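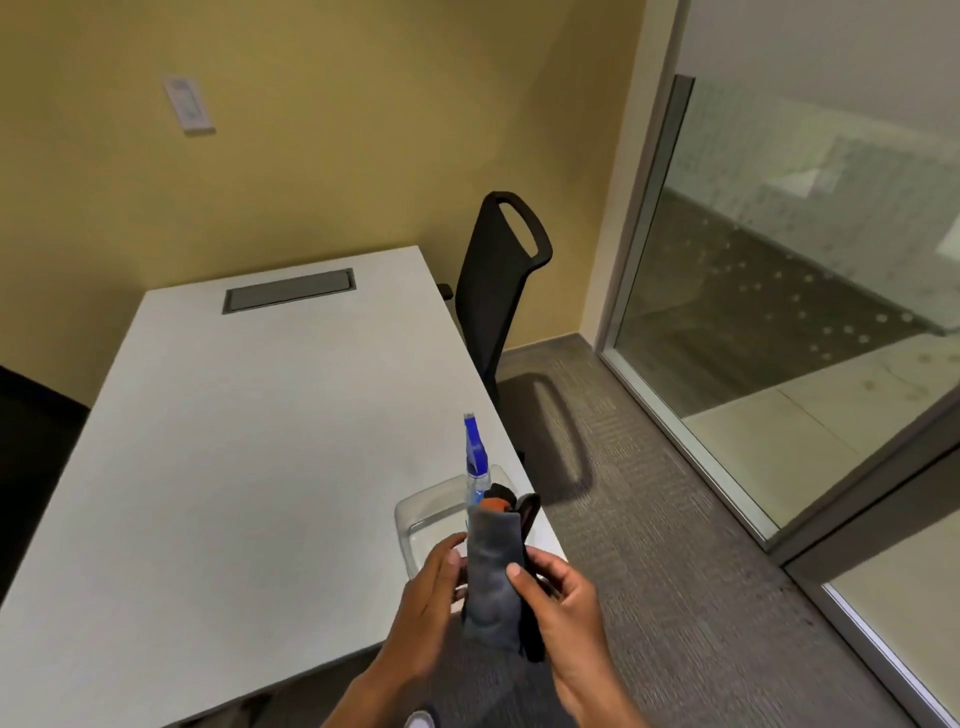
*Graues Tuch, gefaltet, dahinter die durchsichtige Box.*

**1/** So, Reston und Liliana Longo. Seit gestern Abend schreibt meine halbe Timeline, der Wechsel sei durch. Ich hab jetzt zwei Stunden lang nach einer Quelle gesucht und bin bei einem Screenshot von einer Freundesliste gelandet. Mehr ist da nicht.

---

**2/** Zur Erinnerung, was wir sicher haben: Longo steht bei Orellana unter Vertrag. Sie steht auf deren Seite im Kader, Stand heute 14 Uhr. Reston hat einen Platz frei, seit Nestor Tagle auf der Bank sitzt. Zwei Tatsachen, die nebeneinander existieren können, ohne dass daraus ein Transfer wird.

---

**3/** Der Screenshot zeigt, dass ihr Account mit drei Leuten von Reston in einer Custom Lobby war. Um halb zwölf nachts. In Brollodance spielt um die Uhrzeit jeder mit jedem, weil die Ranked-Queue ab einem gewissen Rating unbenutzbar ist. Wer oben mal zwanzig Minuten gewartet hat, weiß das.

---

**4/** »Aber sie hat auf der Support-Position gespielt!« Ja. Ein Abend. Teodoro Barredo hat im Januar eine Woche lang mit Orellana gescrimmt und wurde überall schon im neuen Trikot gephotoshoppt. Wo spielt Barredo? Immer noch bei Reston. Die Leute, die das damals als »bestätigt« gepostet haben, posten jetzt übrigens das hier.

---

**5/** Was mich an der Tagle-Geschichte wirklich stört: Das Statement von Reston bestand aus vier Sätzen, und in keinem stand, warum. »Sportliche Neuausrichtung.« Der Mann hatte in der Hinrunde die wenigsten Tode im ganzen Team. Man kann ihn trotzdem für zu passiv halten (tu ich teilweise auch), aber dann sagt das doch.

---

**6/** Zahlen, falls jemand welche will. Ich hab die Replays der Hinrunde durch mein Skript laufen lassen: Tagle 254 Assists, Longo 414. Sieht eindeutig aus. Longo hat allerdings neun Maps mehr gespielt, und Orellana zieht jede Map so in die Länge, dass dir das Popcorn alt wird. Pro Minute gerechnet schrumpft der Abstand ganz ordentlich. Besser ist sie da immer noch, aber keine andere Liga.

---

**7/** Und Assists sind in Brollodance sowieso eine dankbare Statistik. Einmal Nebel in den Mittelgang werfen, jemand anders macht den Kill, zack, Assist. Gib mir lieber Daten dazu, wer wann den Altar hält. Die rückt der Publisher seit zwei Seasons nicht raus.

---

**8/** Punkt, den ich in dem ganzen Gerede nirgends lese: das Transferfenster. Nach dem Regelwerk, das auf der Seite der Fudesari steht, müssen Kader vor der Gruppenauslosung eingereicht sein. Danach nur noch Ersatzleute, die schon gemeldet waren. Longo ist bei Reston nicht gemeldet. Es bräuchte also eine Ausnahmegenehmigung, und die letzte hat so lange gedauert, dass das Turnier vorher vorbei war.

---

**9/** Kann natürlich sein, dass beide Orgas längst eingereicht haben und wir es bloß nicht sehen. Die Kaderliste der Fudesari wird gefühlt von Hand gepflegt. Da stand letzte Season ein Spieler drin, der schon aufgehört hatte. Deshalb schreibe ich »nicht bestätigt« und nicht »falsch«.

---

**10/** Maricel Dagdag wurde im Stream gefragt. Ihre Antwort, wörtlich: »Ich coache die, die mir hingesetzt werden.« Daraus hat ein Account mit blauem Haken gemacht: »Restons Coach deutet Neuzugang an«. Hört euch die Stelle selbst an. Sie klingt genervt und will zurück zum Draft.

---

**11/** Nachtrag, weil das in den Replies kommt: Ja, Longo hat »Orellana« aus der Bio genommen. Sie hat auch ihren Wohnort und den Link zu ihrem Mauspad-Code rausgenommen. Die Bio ist jetzt leer. Wer darin einen Wechsel zu genau einem bestimmten Team liest, liest auch Kaffeesatz.

---

**12/** Mal angenommen, es stimmt. Hilft das Reston? Deren Problem war in der Hinrunde das Lategame, und da hat Barredo drei Runden am Stück denselben Flankenweg genommen und ist dreimal daran gestorben. Eine neue Support-Spielerin ändert an diesem Weg gar nichts. Longo müsste dazu noch die Calls übernehmen, und bei Orellana callt seit jeher Erlinda Yap.

---

**13/** Yap ohne Longo wäre für mich sowieso die spannendere Frage. Die beiden spielen so eingespielt zusammen, dass Orellana ihren Kader um sie herum gebaut hat. Für wen gibt man das auf? Für Tagle im Tausch plus Ablöse? Glaub ich erst, wenn ich ihn im Trikot auf der Bühne sehe.

---

**14/** Mein Stand bis auf Weiteres: Longo startet die Rückrunde bei Orellana, Reston holt jemanden aus der Akademie und verkauft es als Plan. Wenn ich falschliege, lasse ich den Thread stehen, dann könnt ihr ihn mir unter jeden Post kleben.

---

**15/** Und wer mir jetzt »trust me bro, hab Kontakte« in die DMs schreibt: Schick mir was mit Datum und Absender. Ich guck morgen früh wieder rein.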